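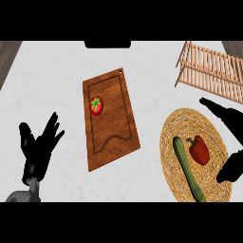 Marble countertop, pale finish with faint gray veining

Section 5: Sealing and Caring for Your Countertop

This section covers the first sealing of a Wurham marble top and the care it needs afterward. It applies to polished and honed finishes. For quartz and laminate tops, see Section 11.

The top leaves the Wurham shop without a sealer. Wait until the adhesive at the seams and around the sink has cured before you begin. The installer writes the cure date on the inside of the cover of this manual.

What you need

Felteck Stone Sealer, one bottle
Felteck Neutral Cleaner
Two lint-free cloths for applying, and several more for buffing
Painter's tape
Nitrile gloves
A spray bottle filled with clean water

CAUTION: The sealer gives off vapor until it dries. Open a window, turn off any gas burners and pilot lights, and keep children and pets out of the room.

CAUTION: Do not use vinegar, lemon-based cleaners, bleach or scouring powder on marble at any time. Acids etch the surface, and sealer does not prevent etching.

5.1 Test for absorption

1. Pick a spot near the back wall, away from the sink.
2. Place a few drops of water on the stone and leave them for 12 minutes.
3. Wipe the spot dry and look at it from a low angle.
4. If the stone has darkened, it needs sealer. Let the spot fade completely, then go on to 5.2.
5. If the color is unchanged, do not apply sealer. Test again in June or at your next regular cleaning.

Note: Test each slab separately if your kitchen has more than one. Slabs from the same block can absorb water at different rates.

5.2 Prepare the surface

1. Clear everything off the stone, including small appliances, and unplug anything that stays nearby.
2. Tape off the sink rim, the faucet base and any painted trim.
3. Spray the top with Neutral Cleaner and wipe it in straight passes from back to front.
4. Rinse with clean water and dry with a fresh cloth.
5. Leave the stone to dry overnight. Moisture trapped under the sealer shows up as cloudy patches.

5.3 Apply the sealer

1. Put on the gloves and shake the bottle.
2. Pour a small amount onto a folded cloth. Do not pour directly onto the stone.
3. Wipe on a thin, even coat, working in areas you can reach without stretching. Overlap each pass slightly.
4. Wait 5 minutes. If an area dries before then, add a little more sealer to it.
5. Buff off all the residue with a dry cloth. Change cloths as soon as one starts to drag.
6. Wait one hour and apply a second coat in the same way.
7. Remove the tape.

CAUTION: Do not let excess sealer dry on the surface. It leaves a sticky haze that is hard to remove — if this happens, dampen a cloth with fresh sealer, rub the haze until it softens, and buff right away.

Lay used cloths flat outdoors to dry before throwing them out. Never leave them wadded up in a bin.

5.4 After sealing

Keep the top dry for the first 24 hours. Light use is fine after that, but hold off on oils, wine and coffee until the third day. Do not use the Neutral Cleaner during this time. A barely damp cloth is enough.

5.5 Daily care

Wipe up spills as they happen, especially tomato, citrus, wine and coffee. Blot them. Wiping spreads the liquid over a larger area.

Use a trivet under hot pots and a board for all cutting. Marble is softer than most kitchen knives and will scratch. Put felt or rubber feet under anything heavy that gets moved often.

For oil stains, mix baking soda and water to a thick paste, spread it over the mark, cover with plastic wrap and leave overnight. Scrape off the paste with a plastic edge and rinse. Old stains may need this two or three times. Repeat the absorption test when you are done, as the paste can weaken the sealer.

Dull rings and spots that feel slightly rough are etch marks. A honed finish can usually be touched up in place, but a polished one needs a stone technician. Contact the Wurham service desk, attention Sigita Juška, and have your order number ready.

Section revised May 17, 2023. Text: Kaan Akbulut.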